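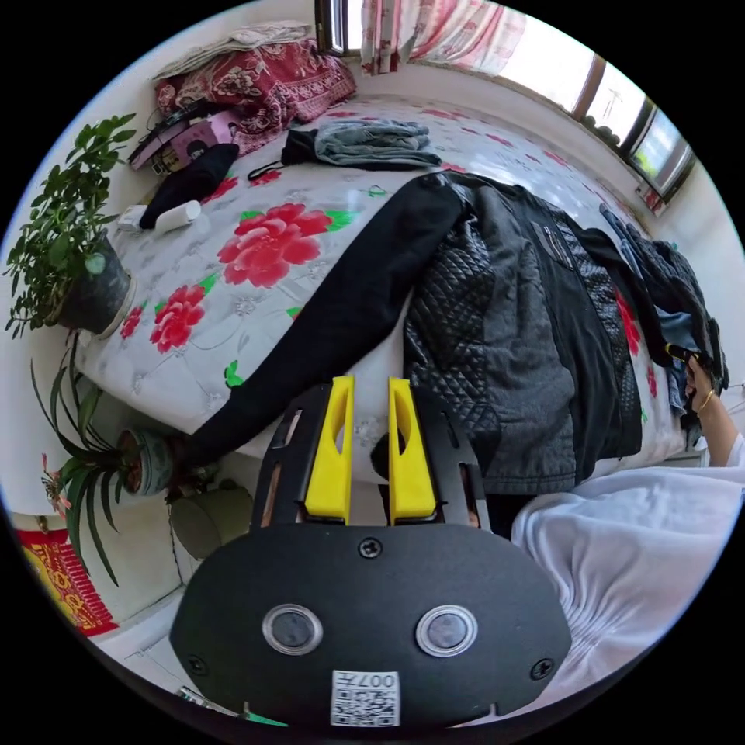 Phone Use and Saved Time in Student Households
Project report, submitted 1 June 2019
Group members: Rania Obeidat, Obinna Ogbonna, Ese Shehu
Supervisor: Nkechi Iyamu

1. Purpose
The project looked at whether phone applications reduce the time students spend on routine tasks: paying bills, checking bus times and sharing shopping lists. The group surveyed 34 students living in Brorley and collected 404 diary entries.

2. Method
Each student kept a diary in Jeltus, a free note application. An entry held the task, the start time and the end time. Entries without an end time were removed before analysis.

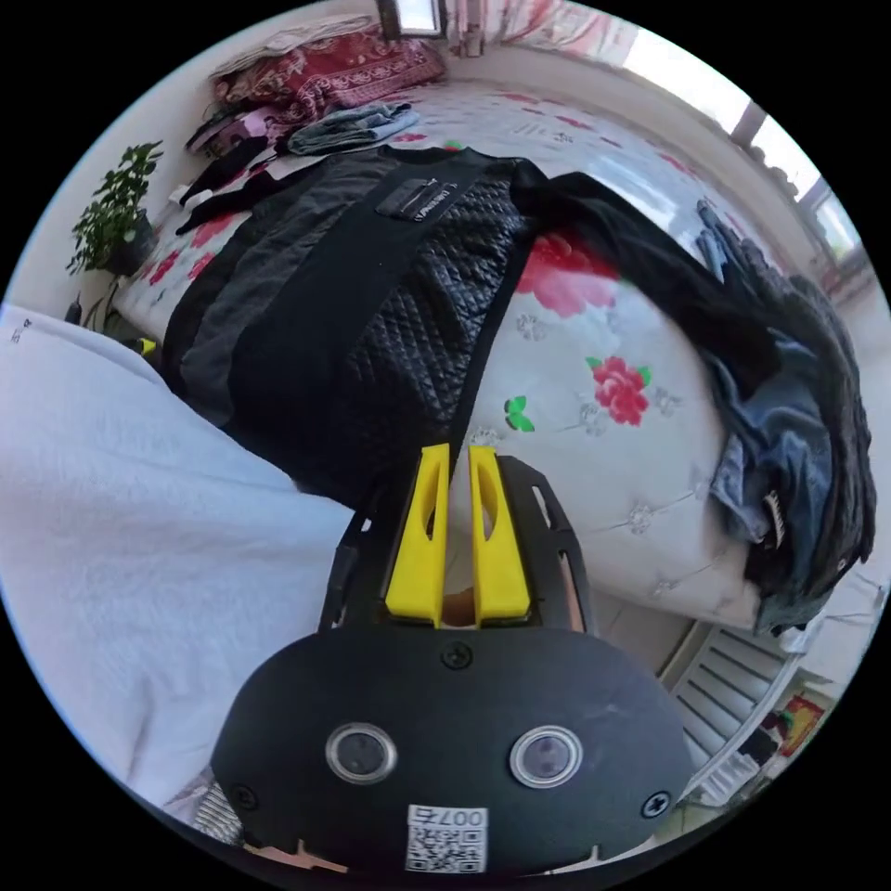 Figure 1. Black gripper with two yellow fingers.

3. Results
Bill payment showed the largest drop in time per task. Bus times came second. Shared shopping lists showed no clear gain — students often wrote the list twice, once on paper and once on the phone.

Three students stopped using their phones for payments during the study. All three gave forgotten passwords as the cause.
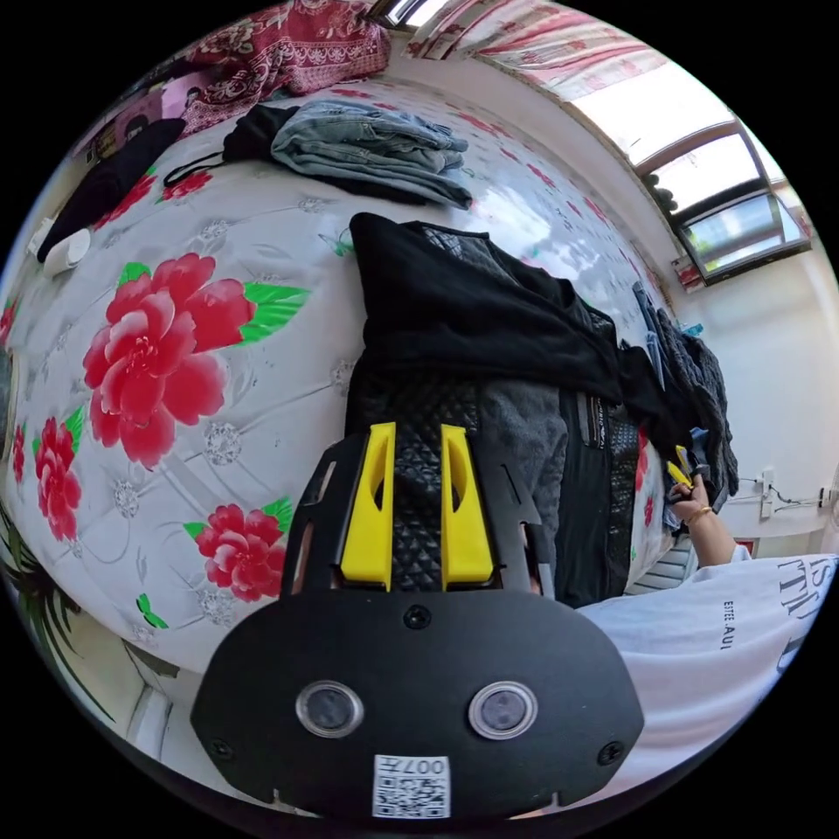 The password problem was not part of the original plan. Obinna Ogbonna added a question on it to the closing survey, and the replies are listed in Appendix B. Most students reused one password across several services.

4. Limits
Diary times were entered by hand and could not be checked. Older phones ran Jeltus slowly, which may have lengthened some entries. 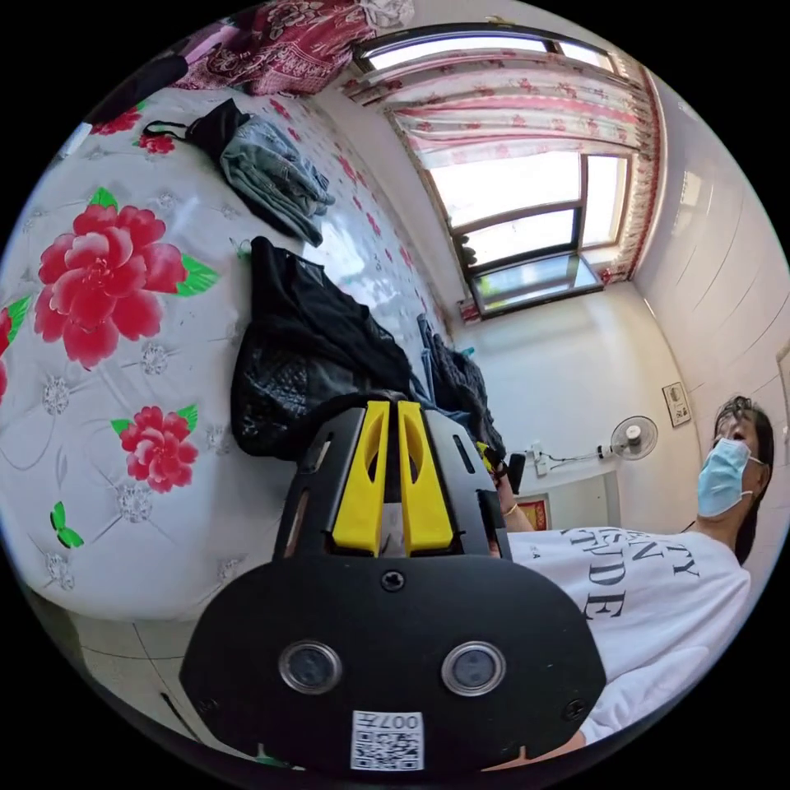
Would a larger sample change the result for shopping lists?
The present data cannot settle this. A second round is planned for September with students from Osagie, using the same diary form and a corrected time field.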